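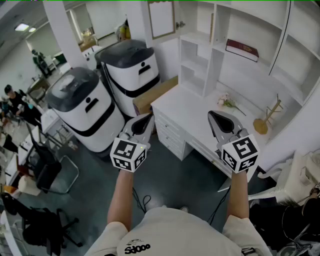 Estum Robotics Club

The Estum Robotics Club is a student club for teaching robots everyday handling jobs by showing them how a person does it. I've been a member for three years and wrote most of this entry for the club wiki, so forgive me if it wanders a bit. Other members have corrected bits of it, and the section on scoring is on its third version.

Origins

The club grew out of a weekly evening class called Wundeo, run by Bienvenido Mangubat, who taught basic electronics and let people stay on afterwards if they had something half built. By the second winter more people were staying on than were signed up for the class! Bienvenido got us a room and a cupboard, and the club took the name Estum from the building. The class still exists, and most new members come through it.

What we do

Our main project is called Lornard. A member takes a gripper in each hand and does a small job at a desk, such as moving something from one spot to another, tidying a shelf or hanging something on a peg. Each gripper opens and closes with two fingers, and it carries a white cube with black square markers on its faces. Software finds the markers in the video and works out where the gripper was and which way it was tilted. One run through of a job is called a demo, and we save every one of them, even the silly ones.

The grippers are wired, so you learn quite quickly to keep the cables hanging down in front of you and not to spin round when somebody calls your name. I still do it. The other thing beginners get wrong is the wrist – they twist it so that the cube faces away, and the software loses track halfway through. We now make everyone spend their first evening just opening and closing the things over a desk before anything gets saved.

As of December the Lornard collection had 3609 demos in it. The first 1000 took us most of a year, mainly on account of arguments about file names, and the rest went much faster. If you're looking through the old folders, anything with a capital L at the front was recorded before we agreed on the naming and may be missing its start time.

The Espiritu round

Once a year we hold a friendly contest called the Espiritu round. Teams of 2 get one evening to record demos for a job they haven't seen before, then a week to train a model on them. The job is drawn from a hat at six o'clock. Past jobs have included standing a flower stem in a cup, closing a drawer without knocking what's on top, and putting a book back on a shelf with the spine facing out (this last one was horrible, and I was on the team that picked it).

Scoring goes up to 300 points. A hundred of these are for the model managing the job at all, a hundred for doing it again from a different starting position, and the last hundred for notes that another team can follow. The notes used to count for very little and everybody left them until the end, so the marks were moved about after my first year. There's still some grumbling over it from the people who like coding best.

Joining

You don't need to know any programming to join, and plenty of our best demo people have never written a line. Steady hands and a bit of patience will do you fine. New members are paired with an older one for the first month, and they can move over to the software side whenever they fancy it. Doors open at half past five and we pack up at nine, though the packing up tends to run over.

See also

Wundeo evening class
Lornard naming rules
Espiritu round, past jobs and scores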